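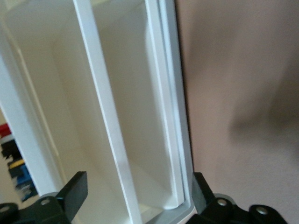 Budgeting for a shelf-handling arm

A shelf-handling arm is a robot arm with a gripper, bought to put things on shelves and take them off again. Planning for one usually begins with the shelving, as tall, narrow compartments leave little room for a pair of spread fingers, and a buyer who measures the openings first will be spared a good deal of bother later on.

The purchase price is only part of the sum. The Hendton plan, much borrowed by small libraries and stockrooms, sets out 4 headings: the arm, the gripper, the wrist camera and the upkeep. Upkeep is the one people tend to forget, bless them — fingertip pads wear down, and Hendton put aside 800 pounds a year for pads, bolts and cabling.

Hiring first

Some buyers like to hire before they commit. Numlow lends arms for 6 weeks at a time, which is long enough to try every bay in a modest room and to find the awkward ones.

Delivery should be planned for as well. The Tsai gripper was quoted at 42 days when Hendton placed its order in January.

See also: Dosier mounting plate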